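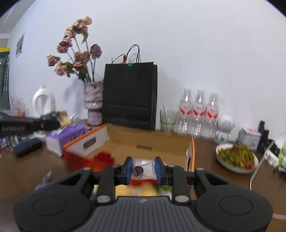
4.2 Phase labelling from the view of the gripper

The planner described in Section 3 does not receive a full demonstration as one piece. It receives short segments, and each segment must carry one of five phase labels: approach, align, close, transport and release. In our first version these labels were computed only from the finger opening. When the opening went under a fixed threshold the segment was marked as close, and when it came over the threshold again it was marked as release. This rule is simple and it runs fast, but it gave many wrong labels in the household part of the Sheehan set, and for this reason we replaced it with the labeller presented in this section. The labeller is part of Laltatine, our processing tool, and it can be used without the planner.

The main difficulty is with small and thin objects. For a cup or a bottle, the difference between the open and the closed position is large and the threshold is easy to choose. For a small packet of food the fingers may already be near to each other during the approach, and the change of the opening at the moment of contact is of the same size as the noise of the measurement. Figure 4 gives a typical case. The two fingers with blue pads still have a gap between them, and a small clear packet with a dark purple round item is visible in this gap. In a single image it is not possible to decide if the packet is already between the pads in depth, or if it lies further away along the line of sight. A person who looks at the image has the same doubt. The label must therefore come from a sequence, and we take a window on both sides of the image in question.

For each window we compute two signals. The first one is the finger opening, as before, but now estimated from the image itself. We detect the inner border of both pads and take the distance between them at three heights. The pads are a good target for detection, as their colour is rarely found in the objects of our set, although we come back to one exception below. The second signal is the motion of the region between the pads in relation to the motion of the rest of the image. If an object is held, this region stays almost fixed in the camera view while the background moves. If the object is not held, both move, and the difference between the two motions depends mostly on depth.

The second signal needs a reliable estimate of the background motion, and here the kind of scene matters more than we expected. We had assumed that an image with many objects is always better, because it offers more points for tracking. The table in Figure 4 has plenty of these: plastic water bottles with red-and-white labels, an electric kettle, a vase with dried roses, a white plate with vegetables. But not all of them are equally useful. The bottles and the drinking glass are transparent, so points found on them can belong to reflections or to what stands behind. Other regions suffer from blur. In the open cardboard box, the food items under the packet are not sharp, and the fuzzy red-orange object in front of the lid shows motion blur. Points in such regions survive for few images and they pull the estimate in a wrong direction. The white wall, on the other side, gives nearly no points at all.

We handle this in three steps. In the first step the body of the gripper is masked. It fills a large area in the lower part of every image and it is fixed to the camera, so without the mask its points would vote for zero motion. The mask is drawn once for each device and stored with the calibration. Next, each tracked point receives a weight according to the local sharpness and to its survival time in the window. Finally the background motion is fitted with the weighted points only, and a window with too little total weight is rejected. A rejected window gets no label from the motion signal, and the labeller then uses the finger opening alone and writes a flag in the output, which the planner can read.

The two signals are combined by a small classifier. It was trained on 2,000 windows labelled by hand in Proreo. A further 300 windows were kept for the choice of the parameters and were not used in training. The hand labels were made by one person, and Bianca Anghel repeated 200 of them without seeing the first result. Most of the disagreements were on the border between align and close, and we found no clear rule to solve them. We decided to keep both labels in such windows and to count either of them as correct.

Some details of the implementation may be of help to readers who wish to repeat the work. The window length is given in seconds and not in images, as the recordings do not all have the same rate. The pad detector runs on a reduced copy of the image, but the point tracking needs the full resolution, otherwise the points on distant objects are lost. Faritz, the scheduler which we use for all the processing, splits a recording at the rejected windows, so that one bad region does not stop the complete job. A full run over the 1,309 household recordings is done overnight on one workstation.

Two weak points remain. The first is the exception mentioned above: when an object in the gap has a colour similar to the pads, the border detector can follow the object instead of the pad, and the opening is then estimated too small. We tried to correct this with the known shape of the fingers, with limited success. The second weak point is packaging. In a clear packet, the film and the item inside do not have to move together. The item can slide while the film is held, and the motion signal then reports that the object is free. The classifier learned part of this behaviour from the training windows, but its output for clear packets is still less stable than for rigid objects. In Section 5 we report the results for these objects in a separate row of the table.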